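Most school robotics clubs practice on a foam mat or a taped square of carpet. I think that is a mistake, and our spring season at Grostenstead is my argument.

Paraskevi Christodoulou, who coaches the club with me, moved practice into the front lobby in August. The students complained for weeks. Their pickup scores dropped from 40 to 33, and Iason Vrettos rewrote his floor detection code twice. 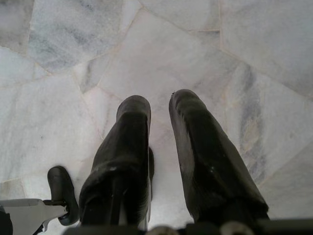 Moya's gripper over the lobby marble, from the wrist camera.

A floor like that has veins, gray patches and grout lines running every which way. Code that looks for "anything darker than the mat" falls apart on it. So the students had to ask what their program was really looking for, and that is the part of the class I care about.

I know the contest uses a mat, and parents bring that up. A lower score in the fall is a fair price - we grade the notebooks anyway. I would keep at least 30 minutes of every practice off the mat.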